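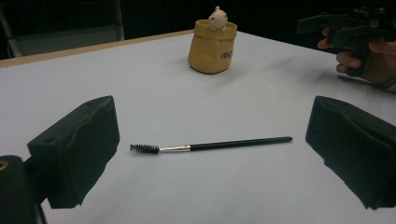
02/03/2024
Bench 6, hand-held grippers, rules sheet v3

Spent the morning going through the new rules sheet line by line with a pen. It came from the Wekent side of the project and it has clearly been written by someone who has read a lot of rules sheets. Some of it is good. I've kept my grumbles in here so they don't end up in the shared file.

Rule 1, clear the table before each take. Fine, but the sheet never says what clear means. Does a thing stay if it is part of the setup? The little yellow pot shaped like a crumpled paper bag, with the white creature looking out of the top, is either clutter or a target depending on who you ask. I would rather the task card listed what belongs on the table, and anything off the list comes off. Have written that in the margin. Expect to be told it is too much typing.

Rule 2, small objects to start flat and between the fingers. I don't like this one at all. If every take begins with the spoolie lying there nicely lined up in the gap, we are recording a person closing a gripper. Reaching is half the job. The Virnlow batch had the same fault and we had 2971 takes before anybody looked at the start positions. I'd have the object put down anywhere inside the marked area, at any angle, and the gripper started well back.

Also: which way round does the brush go? Bristles left, handle right seems to have become the habit. The sheet doesn't ask for it. People copy the take before. Suggest we turn it by hand between takes and write the direction on the log. Cheap to do.

Rule 3, grip by the handle, never by the bristles. Agree, although the reason given ("to protect the end effector") is nonsense. The finger pads are soft and already creased and a few bristles will do nothing to them. The brush is what gets ruined. Reason wants rewriting or deleting. The handle tapers as well, so "grip by the handle" covers a fairly fat bit near the metal collar and a thin bit at the tip, and they won't behave the same in the pads. Pick one or say either.

Rule 4, pads to be inspected daily. By whom, and for what? "Inspect" with no pass or fail is just a signature. My version: change the covers after 300 takes or at the first split, whichever comes first. Creases are allowed. The 300 is my guess and I've said so next to it. If somebody wants to test it properly they can have my bench for a day.

Rule 5, two-handed tasks. Says both grippers must be "in a ready state". No idea. I read it as: the second gripper held off to the side over the table, finger resting along the grip, until it has something to do. Someone else will read it as parked on the table. Those give very different recordings and both would pass. Needs a sentence. Needs a drawing, more likely.

Rule 6, lighting to be even. No complaint, except that even light does not stop the metal collar on the brush shining. Asked whether shiny parts should be taped over. Reply was that the Bednarek standard is silent on it. So is the Vevum one. My view is leave it alone, as shiny things exist and the model had better get used to them.

General moan: six rules, and not one says when to throw a take away. We binned 655 in February and I could not tell you that any two of us used the same reason. A dropped object, fine, but what about a regrip? What about a sleeve in view? I keep regrips if the second try is clean. I know for a fact the afternoon lot don't.

To do
- send back the sheet with rules 2, 4 and 5 marked as not ready
- draft a reject list, one page at most
- ask for blank "objects on table" box on the task card
- find the other roll of marking tape for the start area
- do not sign v3 until rule 5 is sorted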